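Stop Grading the Demo

Ronja Strömberg, 19 October 2020

Every August our department hands out the same project to the robotics class and every year we grade it the same wrong way. Six weeks of work, then a demo, then a number. Drawer opens, full marks. Drawer doesn't, see you at the resit.

I've taught this thing long enough to have opinions. Here they are, quickly, between two lab sections.

The students get an arm, a drawer, some bins and a sheet of printed markers. Sounds easy. It is not easy. First you find the marker. Then you work out where everything else is from that, and if your math is off by a little the gripper is off by a lot.

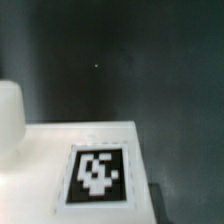 Why do beginners get markers on everything instead of doing it with plain vision?
So they can learn motion and planning first. Vision is a whole course of its own and we only have one term.

Fine. I agree with that part. What I don't agree with is the rubric. 100 percent of the technical grade on a single run, in front of the class, with the examiner looking at his watch. Team Drurine logged 699 practice attempts last year. Team Plostitz logged 1102. Drurine got lucky on the day and Plostitz didn't, and guess who went home with the better grade. I had both logbooks on my desk. Plostitz had written down every failure, what they changed, what it did next. Best student notebook I have ever read and the rubric gave it 2 points.

Two points!

So what do students learn? They learn to hide the bad runs. They learn to tune for one drawer position and pray that no one bumps the table. One group told me they stopped trying a better grasp because the old one was "safe for the demo". That is a sentence I never want to hear in a classroom again.

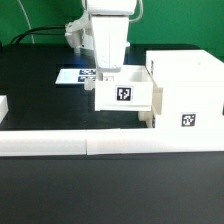
The arm over the open drawer, marker on the front.

I know the argument on the other side. Hassanpour, who runs the parallel section, makes it at every staff meeting. Industry wants things that work. You don't ship a notebook. And the demo day gets parents and the dean in the room - which matters when we ask for money. The Zerkton grant was 4000 and it came after a good demo, I'm not pretending otherwise.

But our students aren't shipping anything. They are nineteen, most of them met inverse kinematics in their second week. A job that wants working robots also wants someone who can tell you why the thing stopped working, and that person gets made in the boring middle weeks, which we currently grade at zero.
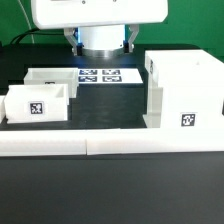

And the boring middle weeks is where I'd put the points. Half for the logbook, read properly, by a human. A quarter for a run with the bins moved to somewhere the team hasn't practiced. The last quarter for the demo, keep the parents, keep the dean. If a team fails on the day but can explain the failure at the whiteboard, give them most of it back.

More reading for us, yes. I timed it, and a decent logbook takes me as long as a coffee. Also we'd have to teach them how to write one, wich we don't do now at all. One lecture, maybe a bad example from my own student days. I have plenty.

Hassanpour says he'll try it for one term if I mark his section too. I've said ok. Logbook template goes out to both groups before the next build session, comments to me by email please, not in the corridor.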